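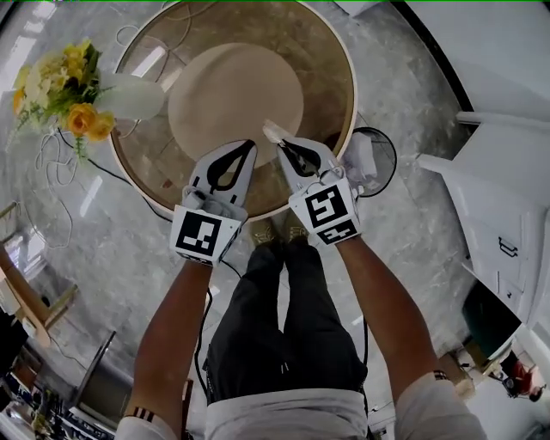 My project this term was about how long people stay in the shared study lounge at Plerkholm Hall, and what makes them get up and leave. I picked it because I live there and because I've abandoned that lounge more times than I can remember, usually right when I was getting somewhere with my reading. The furniture is a mixed bag — long desks by the wall, a couple of sagging couches, and the round glass-topped table with the amber tint, where you can see the floor right through it. Somebody's white cables always seem to be looped across a table like that, and cables ended up being a much bigger part of this report than I planned!

Breadcrumb: Coursework > Spaces and People > Student Reports > Plerkholm lounge

What I wanted to find out

My first question was pretty simple. Do people leave the lounge when they're finished, or do they leave because something about the room bugs them? My guess going in was noise. I was so sure about it that my first draft was titled "Too Loud to Study" (I changed it in week three).

How I did it

I handed out a one-page survey in the lobby and got 100 of them back. It asked where you usually sit, how long you stay, and what made you leave last time. I also kept a sitting log, where I parked myself in a corner with a notebook and wrote down when each person sat down and when they left. By the end I had 291 visits in the log. I started on Mon 7 February and did mostly evenings, with a few mornings thrown in so it wouldn't be all night owls.

I skipped anyone who was there for under 6 minutes, because those were mostly people waiting for a friend or the laundry.

What came back

Noise came in third. Power was first by a mile. People sit wherever they can reach an outlet, and when the battery gets low and there's no outlet, they go. The long desks have outlets built in and people stayed there longest, even though almost everyone who answered the survey said the desk chairs were worse than the couches. I went back and checked my log twice because I didn't believe it.

Second was light. The overhead lights are fine for a laptop but pretty dim if you're reading on paper, and the couch people complained about this a lot. One survey just said "cave" in big letters.

The glass table was its own little puzzle. Groups like it because everybody can face each other, but people on their own mostly avoided it. A few wrote that they don't like seeing their own feet while they work, which I'd never have thought of. Others said glass feels cold on your arms in the winter — fair enough.

What I'd change

I priced out a small fix with a $500 limit, which is what our hall can spend without asking anyone higher up. My list is two floor lamps, a couple of long power strips with covers so nobody trips, and some felt pads for the chair legs. It comes in under the limit, but I haven't included shipping, so take that with a grain of salt.

What went wrong

My log is only as good as my attention, and there were evenings when I was doing my own homework and probably missed people. Also, some folks knew what I was up to and I think they stayed longer to be nice. If I get to do it over in May, I'd like to compare with exam weeks, when every seat is taken and people will put up with anything.

I also wish I'd asked about snacks. Three people brought it up in the comments without being asked, and now I really want to know.

More student reports
Bike parking behind Kasavano Library
Why the Takeda Building stairs are always crowded
Testing four kinds of door stopper
The Brultus Cafe lunch line, minute by minute

Contact the course office | Copyright Spaces and People student authors | Back to top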